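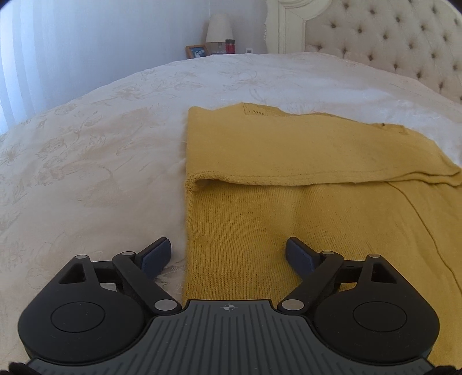 Folding knits without the crease

Every jumper I fold ends up with a line across the front. Drawer is 35 cm deep. What am I doing wrong?
Posted by Zurkano

Tamás Halász
Lay it face down on the bed, sleeves straight across the back, then fold the sides in and roll from the hem - loosely. Mine come out fine after a whole winter. Thirds also works if your drawer is shallow, but don't stack more than a few.

Wi
I just hang mine. Shoulders go a bit funny.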